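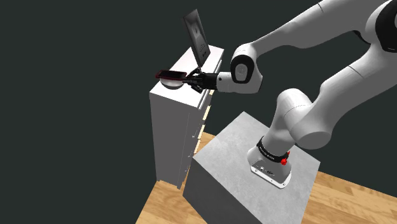
Journée portes ouvertes Akari – compte rendu et échanges

Emmanuel_Shirima
Mesdames, Messieurs, la démonstration en simulation a réuni 30 inscrits. Le scénario Alemneh concerne la manipulation d'objets plats au-dessus d'un meuble à tiroirs.

B.Simek
Je remercie les organisateurs. Je regrette toutefois l'absence d'essai sur bras réel. Une simulation ne renseigne guère sur les frottements.
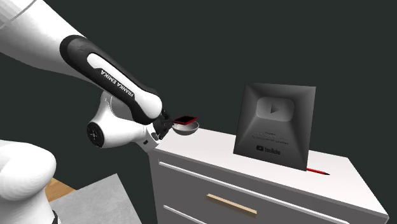

Le bol, placé si près de la pince, me paraît en outre compliquer inutilement l'exercice.

Zdislava_H
Je ne partage pas cet avis. Un plan de travail dégagé n'aurait que peu d'intérêt pour nos adhérents.

Emmanuel_Shirima
Le choix du bol est délibéré – il figure au protocole. Une séance sur matériel est à l'étude pour février.

B.Simek
Dont acte. Je maintiens ma réserve sur les frottements et souhaiterais consulter les paramètres de contact.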